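Home | Current issue | Features | Materials | Archive | Subscribe

What Felt Does Under Load

Pressed fiber is one of the oldest engineered sheet materials, and its behavior in service is still widely misread

Print this article | E-mail this article
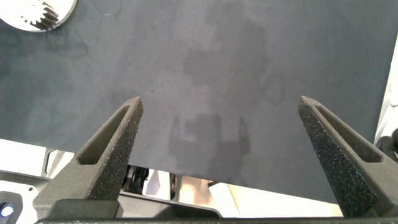 Gray mat, with a metal gear set in a white disc at top left.

Felt has no yarns. A woven cloth carries load along two known directions and a knit carries it through loops, but a felt is a mass of short fibers held together by entanglement and friction. Most of its useful properties follow from that arrangement, and so do most of the complaints about it.

Wool felts are made by working carded fiber under heat, moisture and pressure. The scales on each fiber let it travel in one direction more easily than the other, so the fibers migrate and lock. Synthetic fibers have no scales and will not do this. They are needled instead: barbed needles punch through the batt and drag fibers from one face toward the other. Both products are sold as felt, and a buyer who does not ask which process was used may be surprised later.

The Firton mill runs both lines. Its pressed line produces sheet for seals, wicks and polishing wheels, and its needled line produces bench covering, packing and acoustic backing. The plant's own rule is that pressed wool is cut for parts and needled synthetic is cut for surfaces. Exceptions are made for oil service, where wool holds lubricant better, and for wet rooms, where it is not used at all.

Density and thickness

The first number on any felt order is density. Thickness comes second and is less reliable, as it depends on how hard the gauge presses. A soft sheet measured under a light foot may read well over its nominal figure and well under it when the foot is weighted. Laboratories therefore state the pressure with the result. Workshops generally do not, and disputes follow.

The Escobedo method, used at Firton and at several smaller converters, calls for three readings per sample, taken away from the edges, with the foot left in place for 55 seconds before each reading. The wait matters. Felt creeps under load, and most of the early movement is over by the end of that interval. A reading taken at once describes the foot landing on the surface nap and says little about the body of the sheet.

Compression set is the loss of thickness that remains after the load comes off. Firton tracked it on a batch of its medium gray needled sheet, coded 2281, through 100 loading cycles. Almost half of the total set appeared in the first few cycles, after which the curve flattened. The practical advice is to preload any felt pad before final adjustment. A machine leveled on fresh pads will need leveling again.

Surface change

Needled felt sheds, then pills, then polishes. Loose fibers left by the needles work free early on. Longer fibers are drawn up by rubbing and may form small knots. In areas of steady contact the nap is laid flat, and the sheet reflects light differently there even when no fiber has been lost. On dark stock this is often reported as staining. A stiff brush drawn across the grain will usually settle the question, as laid nap stands up again and a stain stays where it was.

Color on needled sheet is rarely uniform to begin with. Dark grays are commonly blended from fiber of several shades, and incomplete blending leaves patches. Firton accepts a wider shade tolerance on surface grades than on display grades and prices them accordingly.

Cutting and fixing

Thin sheet cuts cleanly with a rotary blade. Thick sheet should be die cut or cut with a water jet, although jet-cut pieces must be dried flat. Scissors compress the edge and leave a bevel - acceptable for a liner, poor for a seal.

Adhesive choice depends on how far the glue is allowed to travel. Thin adhesives wick into the sheet and stiffen it. The Trekau finish, a light resin coat applied to one face at the mill, was developed to stop this and does so at some cost in flexibility. Drakasier, a converter of gaskets and bench liners, specifies it for every glued part and leaves it off anything held by screws or a clamping strip.

Storage is simple. Rolls go flat on a rack, out of sunlight, with wool kept sealed against moths. Rolls stood on end slump and take a lean that shows up at the cutting table.

Print this article | E-mail this article

Reader comments (3)

benchwright: We went through two rounds of leveling on a surface grinder before someone suggested preloading the pads. Overnight with weights on worked for us.

M. in receiving: Please run a follow-up on gauges. Our supplier and our inspector use different foot sizes and have been arguing since November.

oldfuller: Good on needling. I would add that pressed wool varies by direction too, only less. Mark the roll direction before you cut.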